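Is Zaner worth a starting spot at Grerimeck?

touchline_tom
Every week the same argument in the stands, so let's have it here. Zaner has played 800 minutes this season and I can remember one forward pass. It went out for a throw.

Bradar4Ever
He isn't there to pass forward. He wins the ball and gives it to someone with talent. We tried life without him in September and conceded 10 in a month.

touchline_tom
We conceded 10 because the back line was defending like they'd met in the parking lot.

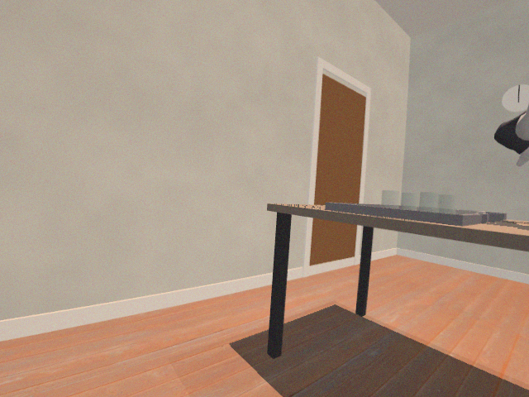 And if the whole case for a midfielder is that things were worse when he was hurt, you could say the same about the goalie's gloves.

north_end_500
Neutral Bradar fan here. We'd take him tomorrow. Our guy in that role gets turned so often he should come with a hinge.

Bradar4Ever
Thank you. Watch him off the ball against Vi. Their number ten barely touched it until Zaner went off.

touchline_tom
Their number ten is 144 years old.

gate_c_regular
Can't agree with either of you. He's fine at home, where we have the ball, and lost away, where we don't. Play him next to somebody who can run and he looks like a different player. Coach won't do it — he likes his 4-3-3 more than he likes winning.

north_end_500
So are you selling or not?

touchline_tom
I'll drive him over myself.

Bradar4Ever
You said that about the left back, and now you own his shirt.

touchline_tom
It was on sale.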